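Fiction | Short Reads

The Waistband

7 min read

Daranee Phuthong had folded trousers for eleven years at the Yáñez on Clinel Avenue, and when the store closed she was offered two things: a tote bag with the logo on it, and the phone number of a company called Trilance, which was looking for people who were good with their hands. She kept the number. The tote bag had a hole in it.

Trilance had half a floor in a building out in Flellbridge, above a dentist. At the interview a tall man named Leobardo Salinas put a pair of jeans in front of her and asked her to fold them. She folded them. He asked her to do it again and say what she was doing.

"I'm folding them," she said.

"But if you had to break it down."

She thought about it. "First I pick them up."

He wrote that down.

1. Hands

The job title was Demonstrator. It came with a lanyard and a chair that went up but wouldn't go down. In front of the chair were two handles on jointed metal arms, and when Daranee moved the handles, the robot on the other side of the table moved too, a moment later, in the manner of a teenager who has been asked to help.

"There's a lag," said Karla Barrera, who had the station next to hers and had been there since April. "You get used to it. Then you go home and reach for the salt and wonder why your hand got there so fast."

Karla did towels. Towels were considered a plum assignment. A towel has four corners and no opinions, and Karla could get through a shift of them with the radio on. The man before Daranee, Cirilo Cuevas, had done fitted sheets, and had left to drive a bus.

Daranee was given denim.

Her first fold took eighteen minutes. She dropped one leg, recovered it, dropped the other, and squeezed a back pocket for a long while in the belief that it was a hem. At the end there was something on the table in the shape of a hen. Leobardo came over and looked at it with his arms crossed.

"That's great," he said. "That's really useful."

"It's terrible."

"We can label it as terrible. Still useful."

She had worked in retail long enough to know a manager who was pleased with the wrong thing. At Yáñez a fold like that would have been carried into the back room and discussed.

2. The Trouble With Knowing How

By the second week she was down to four minutes and had started having views.

Her main view was that the robot was rude to clothes. It pinched. It had no palm, and a good half of folding is palm – the long flat sweep down the leg that tells the fabric the conversation is over. She explained this to Leobardo, who said they had looked into palms and palms were expensive.

"So what do I smooth it with?"

"Could you fold it in a way where it doesn't need smoothing?"

She looked at him until he went back to his desk.

The other trouble was that she had no idea what she knew. She'd reach for the waist and stop, handles in midair, trying to catch herself in the act. Why that spot? Why near the button and not the side seam? At the store her hands had simply gone there while the rest of her talked to customers about parking. Now her hands had to be asked, and like most experts they were bad at interviews.

Each fold went into the computer with a note. There was a box for the note and she took it seriously, which Karla told her was a beginner's mistake. Karla's notes said "towel" or, when it had gone well, "towel, good." Daranee's notes said things like "Picked up at the waist too early. Legs weren't ready," and "Would not put this out for a customer," and once, at the end of a long afternoon, "I'm sorry about this one."

It had not occurred to her that anyone read them. But on 4 Dec 2025 a message went around from a person named Hermenegildo Medrano, who worked in a part of the company she had never seen and possibly in another state. It said that the model trained on denim had begun to pause before picking up the waistband. It was a short pause, always in the same place. Did anyone know what it was for?

Leobardo forwarded it to Daranee with a single question mark.

She sat with her hands in her lap and did a fold in her head. Leg, leg, cross, waist. And there it was, just ahead of the waist, a little stop like a breath before lifting a suitcase. She had been doing it since her first month at Yáñez, when the floor supervisor used to walk past the denim wall at odd moments, and she'd learned to check over her shoulder before she committed to anything.

She wrote back: "It's looking for the supervisor."

Hermenegildo Medrano asked if that could be turned off.

3. Review

They held a meeting about the pause. Leobardo reserved the room with the good screen and invited everyone, including the dentist's receptionist, who had come up about the noise and stayed for the bagels. He wanted Daranee to go through one of her own demonstrations and say, stage by stage, what was in her mind.

"Nothing's in my mind," she said. "That's what I keep telling you."

"Just talk us through it."

He put up a still from one of her recordings. She got up and went close to the screen, the way she used to go close to a display that a new hire had done.

"Okay," she said. "The one leg's flat. I'm happy with that leg. The other one's come across on top, it's got the cuff turned over, and I don't love it. And I've got hold of the waist up by the button, and I haven't decided."

"Decided what?"

"Whether to fix the cuff or pretend I didn't see it."

There was a silence. Somebody passed the cream cheese.

"And which did you do?" asked Leobardo.

"What time of day was it?"

He checked. It had been ten to five.

"Then I pretended," said Daranee.
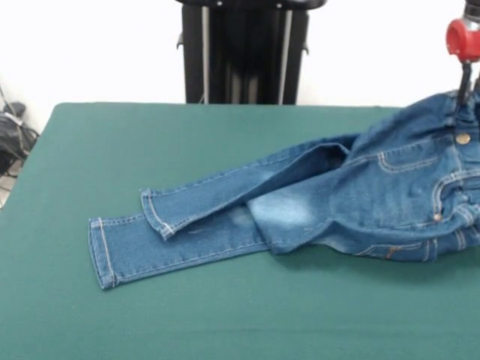

4. The Machine Does It Alone

In the new year they let the robot try without her.

This was called an evaluation, and it meant that Daranee sat in the chair with her hands off the handles and a big button by her elbow in case of trouble. Karla turned her radio down. Leobardo stood behind them both, holding a coffee he didn't drink.

A pair of jeans was dropped on the table. The gripper came down and nosed along the denim. It found a hem, lost it, and found it again. It drew one leg out straight and Daranee's foot pressed the floor, as it used to when her nephew was learning to drive. It took the second leg and brought it over the first, a bit crooked, and she heard herself say "Cuff" out loud.

The robot went to the waist. It took hold near the button.

It paused.

"There," whispered Leobardo. "There it is."

Karla, without meaning to, glanced over her shoulder at the door. So did Daranee. The corridor had a potted plant in it and no supervisor of any kind.

Then the gripper lifted the waist, brought it over and set it down, and the whole thing sagged to one side and slid halfway off the table, slowly, with great dignity.

"Seven out of ten," said Leobardo, typing.

"Four," said Daranee.

"It completed nearly 8 of the stages."

"How many stages are there?"

"We're still defining the stages."

He went off to tell Hermenegildo Medrano, with the coffee. Karla turned the radio up and started on a bath towel. Daranee got out of the chair, walked around to the robot's side of the table and rescued the jeans. She shook them once, laid them down, crossed the leg, flipped the cuff the right way out and ran her palm along the denim from the thigh to the hem. It took her no time at all. She'd stopped timing herself by hand; it only made the rest of the day feel long.

The robot hung over the table with its gripper open, where it had finished.

"You saw that?" she said to it. "With the cuff?"

She knew perfectly well that the recording was off. She shook the jeans out, dropped them in a heap again, and went back around to her chair to show it properly, at the slow speed, with the handles.

In the box for the note she typed, "Fixed the cuff this time. Please use this one."

It was ten past four – plenty of afternoon left.

Filed under: Fiction, Work, Machines

More short fiction
The Bus Driver's Fitted Sheet
Lost Property, Second Floor
My Mother Rates the Elevators
A Hen in the Shape of a Hen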